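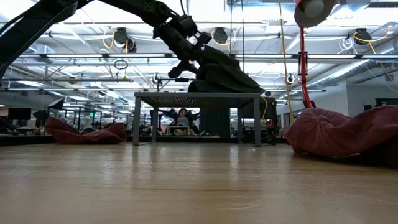
About Wustton

Wustton tests how robot arms handle cloth, and writes down the rules for doing it the same way twice. We work for companies that build grippers, companies that write the software behind them, and a few laundries and garment makers that want to know what they are buying.

The company was started by Jocelyn MacLeod, who had spent years comparing test reports from different labs and finding that they could not be compared. One lab flattened the cloth before every run. Another let it lie where it fell. A third changed the lighting halfway through and did not mention it. Jocelyn wrote a short set of working rules for her own bench, and other people began asking for copies.

Those rules are now the Lamine handbook. It has 90 rules in 4 parts: the bench, the cloth, the arm, and the record. Everyone who works here follows it, and so does any client who uses our space. The current edition took effect on 22 Oct 2018.

How we work

We use real cloth. Rigid blocks are easier to test with, but fabric folds, slides and hangs over edges, and a robot that will be used on fabric should be tested on fabric. The cloth starts out crumpled unless the test plan calls for something else. Staff do not tidy a pile to help the arm along.

The bench is kept plain. Only the items named in the test plan go inside the arm's reach. Lamps stay where they were at the start of a series. If a lamp is moved, the series is closed and a new one is opened under a new number.

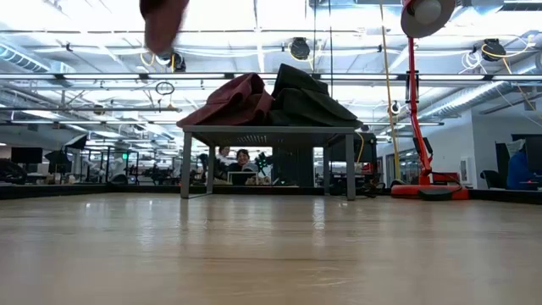 Two cloths, one red and one dark green, side by side on the small metal table.

Dark cloth has its own section in the handbook. Folds in a very dark fabric can be hard to pick out, and a result from a red cloth should not be taken as a result for a black or green one. We report each color separately. Where two cloths are used together, the report gives the result for each cloth as well as for the pair.

Safety rules

No hands inside the reach of an arm while it is powered. The person running the test says "clear" out loud and waits for an answer before starting a motion. Anyone in the room may call a stop, including visitors, and the person who calls it does not have to give a reason at the time. The stop is logged and talked over the same day.

New staff spend their first two weeks watching and logging. After that they run tests with a second person next to them until a senior operator signs them off. The sign-off covers one type of arm only.

What goes in the record

Every run is kept, including the failed ones. A dropped cloth is a result. So is a missed grasp, and so is a run that was stopped by hand. In our last full series we logged 2487 runs, of which 456 were marked as failed grasps, and the client received all of them. We do not sell a version of a report with the failures taken out.

Clients may ask us to correct an error of fact. They may not ask us to change a result.

Our projects

Flalura is our cloth-handling program and takes up most of the bench time. Biwott is a smaller project on shared record keeping, so that two labs can trade logs without retyping them. A first version of the Biwott log format is planned for December and will be free to use.

Visits and questions

We take visitors by appointment. Closed shoes are required on the floor, and long scarves and lanyards are left at the front desk. Copies of the Lamine handbook can be requested from the same desk. Please tell us which edition you have now, if any, and we will include a list of the rules that have changed.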